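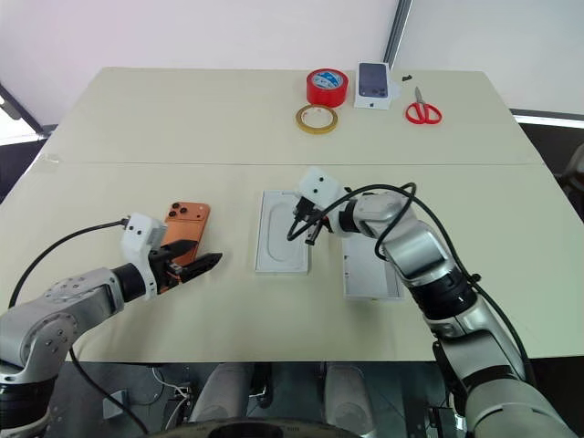 Issue 733, p. 5

THE INSIDE OF THE BOX

Nobody buys a phone for the tray. I know. But pick up the last box you kept (you kept it, everybody keeps it, top of the closet) and look at the piece of white plastic in there with the phone-shaped dent. Somebody fussed over that dent for months.

I spent a morning and most of an afternoon in Pirnberg with people who do the fussing. Packing shop, second floor, above a place that sells pool covers. Paper on the tables, tape everywhere, a coffee machine that takes only exact change. Marlene Rothe runs the inserts side. She has done trays for razors, perfume, hearing aids, one very expensive harmonica. Phones she calls the fussy children.

"Too tight and you break a nail getting it out," she says. "Too loose and it knocks around, and then you open it and it feels used. Brand new phone. Feels used."

So the pocket. Flat tray, rounded corners, and in the middle a shallow recess the shape of the phone, corners and all. The one on the table when I was there was white, like nearly all of them. Marlene would love to do a green one. Clients say yes to green right up until they see the quote.

And then the phone itself, a coppery orange thing with three camera lenses bunched up in one corner of the back. Pretty. Also a headache. Lenses stick out, so a phone on its back doesn't lie flat, it rocks. Put it in face up and you need a dip for the lenses. Face down and the screen is against plastic, and you need a film. Marlene is a face-up person. Her old boss was face-down and they argued about it for years, she says, sometimes at lunch, once at a funeral.

The second sort of tray is deeper - a plain open box with raised edges. Less to say about it, she thinks, and then says quite a lot. A tray like that can hold the cable, the paper bits, the little pin for the SIM. Or it goes under the phone tray and just gives it something to sit on. Raised edges matter because people lift by the edges. They go in with two thumbs and pull. If the edge is thin it bows and everything slides to one end, and that's your grand opening ruined.

I tried it. Two thumbs. It bowed. That was a reject from a job for Gatetti, apparently, and she keeps a stack of them for visitors.

How many versions does a tray go through? For the Okoth job, 898 drawings, if you count every change to a corner. I would not count every change to a corner. Marlene does. The whole archive is at 2397 and lives in gray cabinets along the hallway, sorted by client and then by how annoying the client was. (She says by year. I looked. It isn't by year.)

Tape next. I hadn't planned on tape but you can't stand at one of these tables without it. There was a red roll standing on its edge at the back, blue and white label on the core, and a narrower yellowish one lying flat in front of it, the kind you can see through. Everybody in the shop has opinions. Red is for marking, at least on Marlene's tables, a strip on anything that must not leave the room. Clear is for holding samples shut overnight. Use the wrong one and you get a look.

The paper on the tables is beige, smooth, comes off a big roll. It gets changed when it's scuffed, because a white tray picks up every bit of dirt and a client will find it. One sheet doesn't cover the larger tables so they butt two together, and a good seam is something people here notice. I ran a fingernail over one and barely felt it. I was oddly pleased.

What do they want from all this? The pause, mostly. Lid off, phone sitting there, nothing moving. Tolovix, who they've worked with longest, asked one year for trays that made no noise at all when the phone came out. Took over a year to get close. Marlene demonstrated with one from the cabinet and there was still the faintest little click. She frowned at it. I liked the click.

Does she keep her own phone boxes? No. Recycling, same day. "I've seen teh inside," she says.

A few things she'd tell anyone packing a phone at home, to sell or to mail. Use the original tray if you've still got it. Don't push on the lenses. Don't put the charger loose on top, ever, it will travel. Fill the gaps with paper and then tip the box by your ear, and if you hear something, open it up and start again. Tape both ends, not just the one you opened. And take the old lable off.

Pirnberg shop visits are by appointment, mornings from December. Bring coins for the coffee.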